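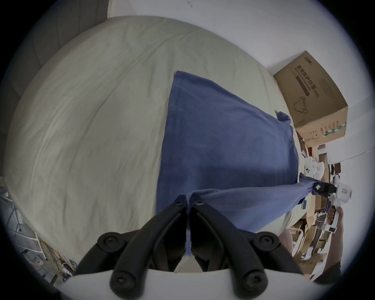 件名：Re: [home-manip] Govley見学会、行った人の感想が聞きたいです

みなさん、こんばんは。

金曜のGovley見学会に参加してきました。帰りの電車の中で書き始めたのに、書きたいことが多すぎて駅を一つ乗り過ごしました。長いです。お茶でも淹れてから読んでください。

Wangさんから先に質問をもらっていたので、引用しながら答えて、そのあとに自分のメモを足していきます。

> I-seul Wangです。
> 今回は都合がつかず行けませんでした。とても残念です。
> 行った方に、ぜひ教えてほしいことがあります。
>
> ・布のデモは、ロボットが動くところまで見せてくれましたか。
> それとも手持ちグリッパでの収録が中心でしたか。
> ・両手で別々のグリッパを持つのは疲れませんか。
> うちの研究室では片手だけで試したことがあり、
> それでも翌日は親指の付け根が痛かったです。
> ・薄い布の端をつまむとき、指先が滑りませんか。
> ・収録のやり直しはどう扱っていますか。全部残すのか、消すのか。
> ・見学者が触れるものはありましたか。
>
> 2月の輪読会で布操作の論文を担当するので、
> 現場の細かい話を少しでも混ぜたいと思っています。
> 雑なメモで構いません。よろしくお願いします。

雑なメモで構わないと言われると、うれしくて余計に長くなります。では上から順に。

> ・布のデモは、ロボットが動くところまで見せてくれましたか。

両方ありました！　ただ、時間の配分は収録のほうがずっと長くて、全体が50分の回だったうちの半分以上は人がグリッパを手に持って布を扱うところでした。ロボットのほうは最後に別の部屋で、タオルを半分に折る動作を見ました。こちらは撮影禁止だったので言葉だけになります。

私としては収録のほうが断然おもしろかったです。ロボットの動作は動画で見慣れていますが、人が布をどう持ち替えているかを真横で見る機会はなかなかないので。しかも担当の方が、持ち替えるたびに「今のは迷いました」「これは持つ場所が悪い」と口に出してくれるんです。これがよかった。論文の図からはまず伝わってこない部分だと思います。

> ・両手で別々のグリッパを持つのは疲れませんか。

疲れるそうです。担当の方は、最初の週は夕方になると箸を持つ手がだるかったと笑っていました。今は握り方を変えて、引き金を引くときに手首まで力を入れないようにしているとのこと。やってみると確かに、最初は腕全体で握ってしまいます。私も数分で肩が上がっていて、後ろから「肩、肩」と声をかけられました。

あと、重さよりも向きがつらいという話がありました。布の端は平らなところに寝ているので、上からつまもうとすると手首を不自然に曲げることになります。自分の体のほうを回り込ませるのがコツで、慣れた人ほど足がよく動いていました。手元ばかり見ていたので、言われるまで足には気づかなかったです。

> ・薄い布の端をつまむとき、指先が滑りませんか。

ここは私もしつこく聞きました。平織りの薄い布はやっぱり滑るし、逆に厚みのある布だと下のシーツまで一緒に挟んでしまうそうです。実演でも一度、シーツごと持ち上がって、見ていた全員が「あー」と声を出しました。そのあと布の端を少し寄せてしわを作り、その山をつまみ直していたのですが、この「わざとしわを作る」動作が自然で、見とれてしまいました。Wangさん、輪読会で使うならここを推したいです。

両手で持って横に張るところも見どころでした。片方で挟んだまま、もう片方で離れた端を取りに行って、ゆっくり左右に引く。布がねじれて帯みたいになることがあって、そうなったときに張り続けるか、いったん置いて広げ直すかが分かれ道だそうです。担当の方は置いて広げ直す派で、一緒に説明してくれた若い方は、なるべく持ったまま直す派。同じ会社の中で流儀が違うのを隠さずに見せてくれるのが、なんというか、とてもいいなと思いました。

> ・収録のやり直しはどう扱っていますか。

消さないそうです！　Dirnowという社内の収録管理ツールがあって、一本ごとに印をつけて全部残しているとのこと。印は「そのまま使う」「失敗からの立て直しを含む」「使わない」に分かれていて、真ん中の印がついたものがいちばん貴重だという説明でした。使わない印がついたものも保管だけはしていて、あとから誰かが見返して拾い直すことがあるとか。

布の課題については、この冬だけで900本録ったと聞きました。そのうち立て直しを含むものの割合も質問したのですが、数え方を変えたばかりで比べられる数字がないとのことで、そこは教えてもらえませんでした。個人的にはそこがいちばん知りたかった！　次に行く人はぜひ聞いてきてください。

> ・見学者が触れるものはありましたか。

ありました。これは下に詳しく書きます。

ここからは自分のメモの清書です。

■ 会場と進み方

受付は16時でした。私の回の参加者は6人で、学生さんらしき方もいれば、介護用品のメーカーにお勤めの方もいました。最初に名札をもらって短い説明があり、すぐに実演です。会社紹介のスライドがほとんどなかったのが、私にはありがたかったです。

実演の場所は、社内でKirkegaardと呼ばれている部屋でした。由来を聞いたら、命名した人がもう異動していて今いる人は知らないそうです。気になる方は直接問い合わせてください（笑）。

見せてもらった道具はFlustanceという手持ちグリッパの一式で、同じ形のものを左右の手に一つずつ持ちます。白い本体に黒い指がついていて、この指が思ったより太い。写真で見ていたときはもっと華奢なものを想像していたので、最初の印象は「頼もしい」でした。

説明役の方は、収録を始める前に必ず布をくしゃっと丸めて落とします。きれいに畳んだ状態から始めると、機械にとって簡単な初期状態ばかり集まってしまうためです。落とし方にも人の癖が出るそうで、日によって落とす係を交代しているという話には思わずメモの手が速くなりました。

それから、声かけの細かさ。録り始める前に「いきます」、終わりに「置きました」。見学者がいるからではなく、いつもやっているそうです。あとで映像を切り分ける人が音声も頼りにしているとのことで、なるほどと思いました。私たちの勉強会でやった収録ごっこでは全員黙々とやっていて、あとで区切りを探すのに苦労しましたよね。あれは真似しましょう。 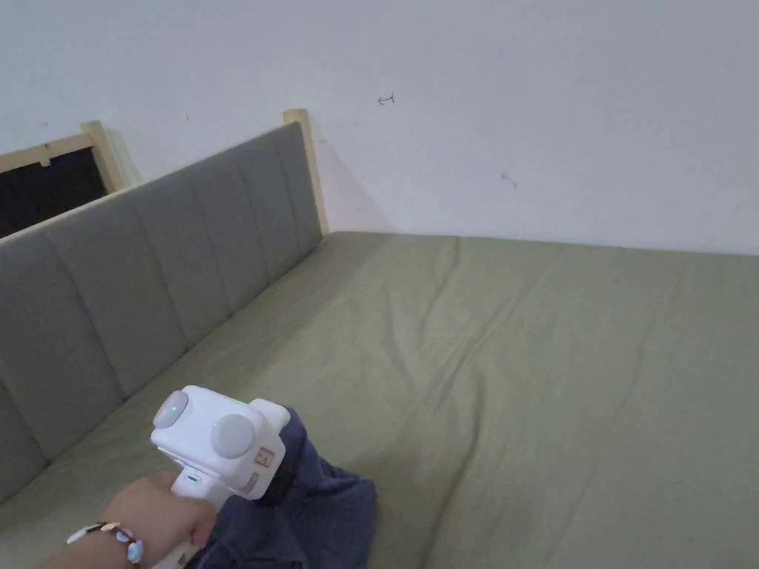 ■ 触らせてもらった話

さて体験です。一人ずつ交代で、両手にグリッパを持って布を広げます。課題は二つあって、2番目のほうが難しいのですが、私は1番目の「丸まった布の角を見つけて持ち上げる」で早くもつまずきました。

角が、見つからない！

普段、洗濯物を畳むときに角を探している意識なんてありませんでした。手で触っていれば、縫い目の厚みや布の重さで自然と端にたどり着きます。ところがグリッパ越しだと、その手がかりがほとんど消えるんです。残るのは目だけで、しわの山と角の区別がつかない。山をつまんでは下ろし、つまんでは下ろし、気がつくと布が最初より丸まっていました。

隣で見ていた介護用品の方が「端を探すより、まず一か所を高く持ち上げて、垂れたところを見るといいんじゃないですか」と言ってくれて、やってみたら角が下に出てきました。うれしかった。担当の方によると、同じことを自分で見つける人とずっと平面上で探し続ける人がいて、どちらの記録も残してあるそうです。

2番目の課題は、両手で端を取って張り、そのまま下ろして平らに置くというもの。張るところまではできました。下ろすのが難しい。左右の高さがそろわないと片側から先に着いて、そこを支点に布がずれます。最後に指を開く瞬間も問題で、私は開くと同時に手を引いてしまい、指に布がついてきて台無しにしました。「開いて、待って、それから引く」と教わりました。声に出しながらやると、少しましになります。

学生さんの一人がとても上手で、二度目にはもうすっと置けていました。何かやっているんですかと聞いたら、和裁を習っているとのこと。布を見る目が違うのでしょうね。指を入れる前に、しばらく布を眺めてから動いていました。

体験の途中で、疑問に思っていたことをまとめて質問しました。

・ベッドのシーツや台のクロスは、わざと決まった色にしているのか
　特定の色にそろえる決まりはないそうです。むしろ背景が偏らないようにしたいので、少しずつ変えていきたいという答えでした。

・グリッパを持つ人は左右どちらの手が上手か
　利き手で差は出るけれど、布に関しては反対の手の仕事が大事。片方が押さえ役に回れるかどうかで、仕上がりがだいぶ違うそうです。これは自分でやってみて深くうなずきました。

・指先の部品は交換するのか
　します、とのこと。布だけを扱っていても少しずつ面が変わるので、前の週と挟み心地が違うと感じたら点検するそうです。時間で区切って交換する方法も検討中だと言っていました。

・子どもの服やマスクのような小さいものはやらないのか
　小さい布は今後の課題だそうです。大きい布は端が遠くて大変、小さい布は持ち替える余地がなくて大変。大変さの種類が違うという説明が印象に残っています。

■ 片手が遠いとき

体験のあと、もう一度担当の方の実演に戻って、今度は二人がかりの場面も見ました。一人が真ん中あたりの布の束をつまんで、向かいの人が遠い角を取って引き出す、というものです。一人で両手に持つ場合に比べて腕の届く範囲がぐっと広がるので、シーツや大判のカバーのような課題ではこの形も試しているそうです。

二人でやると息を合わせるのが大変そうだなと思って見ていたのですが、意外と声は出していませんでした。相手が引いた分だけ布の張りが手に返ってくるので、それで分かるのだとか。グリッパ越しでも張りは伝わるんですね。角の手触りは消えるのに、引っ張られる感じは残る。ここは今日いちばん「へえ！」となったところで、Wangさんの論文にも力の情報を使う話が出てくるなら、つなげられるかもしれません。

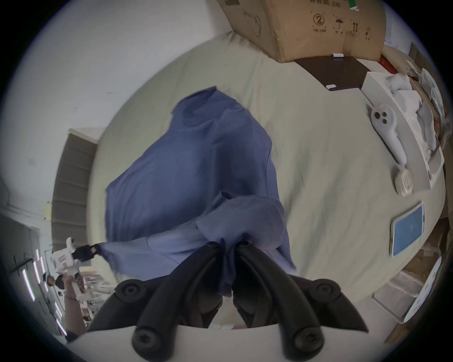

写真提供：Govley 見学会係（参加者への配布資料より転載）

配布資料の写真は、勉強会の中で共有してよいと許可をもらっています。外のブログなどに載せるときは、先に見学会係へ一報くださいとのことでした。

■ 最後のロボットの部屋

ここは短く書きます。タオルを半分に折るデモで、私の回では一度目が途中で止まり、二度目で最後までいきました。止まったとき、説明の方がすぐに電源を落としたりせず、そのまま少し待って「今、つかみ直すか迷っているところです」と実況してくれました。人の収録を見た直後だったので、その迷い方に見覚えがあるんですよ。丸めた布の前で固まっていた私と同じ間でした。急に親しみがわいてしまって、動き出したときは小さく拍手してしまいました。

動作そのものはゆっくりです。畳み上がりも、家でやったら家族に直されるくらいの出来でした。でも、端を少し寄せてからつまむあの動きがちゃんと入っていて、そこを見つけたときは声が出ました。介護用品の方も同じところで身を乗り出していて、帰り道はずっとその話です。

■ これから行く人へ

・次の見学会は日程調整中とのこと。案内が来たらこのMLに流します。
・体験は袖がじゃまになりにくい服がおすすめです。私は袖口の広いセーターで、何度もまくり直しました。
・質問の時間は最後にまとめてではなく、作業の合間にどんどん聞いてよい雰囲気でした。遠慮しないほうが得です。
・部屋の中でスリッパに履き替えます。厚手の靴下で行ったら少し窮屈でした。
・ロボットの部屋だけは撮影できません。スケッチは大丈夫でした（私の絵は見せられません）。

■ 勉強会への提案

せっかくなので、次の集まりで「角探し」をやりませんか。道具は本物でなくても、キッチン用のトングを両手に持てば十分に雰囲気が味わえると思います。布は各自持ち寄りで、薄いのと厚いのが混ざるとうれしいです。記録係は、今度こそ「いきます」「置きました」の声かけつきで。トングは私が用意します。

Wangさん、輪読会の資料に使えそうなところがあれば、そのまま抜き出してもらって構いません。立て直しの印の話は私の聞き取りなので、引用するなら一度Govleyに確認したほうが安全です。担当の方の連絡先は名刺をいただいているので、必要なら個別にメールをください。

ほかに参加した方、私が聞き落としたことがたくさんあるはずなので、ぜひ足してください。とくに、ロボットの部屋で後ろのほうにいらした方、止まる直前に何か音がしませんでしたか？　私の位置からは聞こえなくて、ずっと気になっています。

では、洗濯物を畳んできます。今夜は角をよく見ながらやります。

--
home-manip ML 世話役
投稿は全文引用を避け、必要な箇所だけ残してください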